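Two arms in the spare room, part four: cables and cutting mats
Posted by Vasanthi Herath in Workshop, December 10, 2025

If you've been following along since August you'll know that the spare room in Hodthorpe has slowly stopped being a spare room. My sister Piyumi still claims she'll want to sleep in it over Christmas (good luck to her!), but for now it belongs to the arms, and I've spent most of my evenings in there with a mug of tea and a bag of straps. 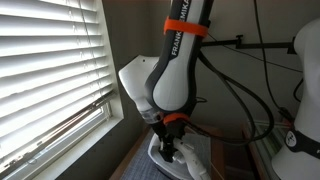
3 min read

The orange hook-and-loop straps are my favourite purchase of the whole build, and they came off the odds-and-ends shelf at Grerkier for next to nothing. I'd been using cable ties before, and every time I wanted to move something by the width of a finger I had to snip them all off and start again, muttering. Straps you can just peel. There's one high on the upper link and a smaller one round the neck of the wrist, just above where the tool goes on, and I've made my peace with the colour.

The rest of the cabling still wants sorting, I know. I like to leave big loose loops behind the elbow so that nothing pulls tight when the arm swings round, and Piyumi says it looks like the back of our dad's television. She's right, but I did try it tidy, back in the autumn, and I had a connector out within the hour.

Then there's the software, which I've named Kobori after a cat we used to have, on the grounds that it also does what you ask on roughly its own terms. It has grown to 2,338 lines, and I would be embarrassed to show you a good many of them. The bit I rewrote last week is the part that decides how hard to press down. Before that, the arm treated every surface as though it were exactly where I'd measured it, and my little side table is old and has a lean to it, so you can imagine.
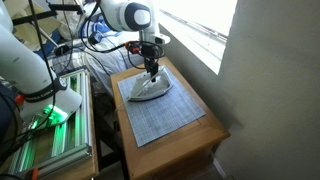

Anyway, pressing down is a much fussier business than picking up. With picking up, you close the fingers and you either have the thing or you don't. With pressing, a tiny error in height means you're either hovering or shoving the furniture into the wall, and I've done plenty of both. What I do now is come down slowly, wait for the push back, and stop there. It's dull to watch and I'm absurdly proud of it.

Cutting mats have been a great help too. The printed grid gives me something to line up against when I'm setting positions by hand, and they don't slide about on the varnish the way a tea towel does (I did try a tea towel).

Next on the list is the Jirnico board, still in its box on the landing, and a proper look at the gripper wiring, which I keep putting off. Piyumi has offered to come up and label all the cables for me if I do the cooking, so I'd better go and find the label maker.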